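Home News Schools Events Sports Notices Contact

Moussa High bike relay closes its books, funds 125 gutter kits for Onau schools

Last updated: Aug 29, 2019

GOVA – The student relief club at Moussa High School has published the final figures for its stationary bike relay, held over the summer session in the school's lower gym. The relay drew 211 riders and paid for 125 rainwater gutter kits, all of them assigned to primary schools in the Onau district.

The figures were released in a four-page report posted outside the school office and sent home to families. The report covers the pledge method, the riding schedule, the way distance was recorded, and the handling of money between the first ride and the transfer to the supplier.

Riders used four stationary bikes set side by side along the north wall. Two belong to the school. The other two were on loan from the Gova recreation center and went back after the relay. Each rider took one segment of 20 minutes at a fixed resistance level, with a short changeover between segments for seat adjustment and a wipe-down. Students in the ninth and tenth grades rode in the morning block, the upper grades and staff in the afternoon block. Riders who missed a slot could take one of the spare segments held open at the end of each day.

Distance was read from the console on each bike and written on a paper card at the end of the segment. A second student read the console before it was reset and initialed the card. Cards without two sets of initials were not counted toward pledges. The report says this happened with a small number of cards on the opening day, and that the riders concerned were offered a second turn.

The four consoles did not agree with one another at the start. A test ride at a steady cadence showed that the two loaned bikes logged more distance than the school's own for the same number of pedal turns. The club settled the matter before the first segment by dropping miles as the unit and using pedal turns, which all four consoles displayed. Pledge forms that had already been printed in miles were stamped with a conversion line. The report recommends that any future relay use pedal turns from the outset and that the forms be printed after the test ride.

Pledges came from 313 sponsors. A sponsor could choose a flat amount or an amount per thousand turns, with an optional ceiling. Most chose the flat amount. Of those who chose the rate, 74 also set a ceiling, and the report notes that the ceiling was reached in the majority of those cases. The club treats this as a sign that the suggested rate on the form was set too high for sponsors who wanted to know their cost ahead of time. A lower rate is proposed for next time, along with a printed table showing what a typical segment would come to.

Sponsors could pay by check, in cash at the school office, or through Ziltum, the online payment form the school district already uses for lunch accounts and field trips. Payments made through Ziltum were matched to rider cards by a code printed at the bottom of each pledge sheet. Cash was counted by two people, sealed, and logged the same day. Sponsors who need a receipt for tax purposes and have not received one should bring the lower half of the pledge sheet to the office, where a copy can be printed.

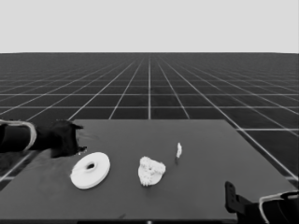 Computer-rendered view of a gray tabletop with three white objects.

Each gutter kit consists of a length of channel, roof brackets, a downspout, a mesh leaf guard and a first-flush diverter. The diverter is a capped vertical pipe that fills with the first water off the roof, when it carries the most dust and bird droppings. Once the pipe is full, the flow passes on to the storage tank. The pipe is emptied by hand through a slow drain at its base. The kits do not include tanks. The schools on the list either have one in place or are due to receive one through a separate program run by the district.

Selection of the schools was left to the Onau education office, which applied three conditions: a metal roof in sound condition, a tank or a firm date for one, and a staff member willing to be trained in cleaning the guard and draining the diverter. Thatched roofs were ruled out for this round. Larger schools with more than one classroom block may receive a kit for each block, and for that reason the number of kits is higher than the number of schools.

The club considered two other uses for the money. One was a single drilled well, and the other was a supply of household water filters. The well was set aside on cost and on the risk of a dry hole. The filters were set aside because replacement cartridges would have to be bought every year and no local seller could be found. The report prints the comparison in a table, with purchase price, expected service life and yearly upkeep given for each option. Upkeep for a gutter kit is listed as labor only for the first several years, after which brackets and end caps may need to be replaced.

Freight is the largest item after the kits themselves. The channel is shipped in short sections that join with a rubber seal, which keeps the load within the size limit for the smaller trucks used on the Onau road. Full-length channel would have been cheaper per foot and would have had fewer joints to leak, but it could not be carried past the last paved stretch. The supplier has agreed to include spare seals at no charge.

Costs on the school side were limited to printing, a replacement pedal for one of the bikes, and drinking water for riders. These were covered by the student activities budget and were not taken from pledges. The gym was made available without a fee. No student was required to collect pledges in order to ride, and a number of riders took part with no sponsors at all. Their turns were entered in the total but carried no pledge value.

The school nurse kept a log during the relay. It records a few cases of lightheadedness, all during the afternoon block, and one bruised shin. After the second day the afternoon segments were shortened to 15 minutes, and two floor fans were brought up from the woodshop. Pledges made per thousand turns were not adjusted for the shorter segments. Sponsors of afternoon riders were told of the change by note.

A section at the end of the report lists errors found when the cards were checked against the pledge sheets. The most common was a transposed pair of digits in the turn count, caught by comparing the figure with the segment length. There were also several cards on which the rider's name was legible but the bike number was missing. These were assigned by process of elimination from the daily schedule. Where a doubt remained, the lower figure was used and the sponsor was billed on that basis – a rule that was set before the relay began and printed on the back of the form.

Pledges still outstanding are small in total and have been left out of the published result. Any that arrive from this point on will be carried over to the next appeal. Sponsors who wish to cancel an unpaid pledge can do so by returning the sheet to the office marked "void." No reminder will be sent after the current one.

The kits are to leave the supplier's warehouse in a single load, with installation planned to begin in November and to proceed in the order set by the Onau education office. Schools nearest the road will be fitted first. The installing crew will fill in a one-page form for each roof, giving the length of channel used, the slope set, and the number of joints. Copies will be sent to Moussa High, where the math department has asked to use them in class for work on area and volume.

The club has not decided if the relay will be repeated. The options named in the report are a second bike relay on the same pattern, a sponsored lap walk on the outdoor track, and a book sale. The track option would remove the problem of unequal consoles but would depend on the weather and would require lap counters at two points. A vote among members is planned for the fall term, and the minutes will be posted next to the report.

Students who want to join the club can sign up at the activities desk in the first two weeks of term. Riders who left water bottles, towels or shoes in the lower gym can collect them from the equipment room during lunch. Unclaimed items will be passed to the Gova thrift store at the end of the month.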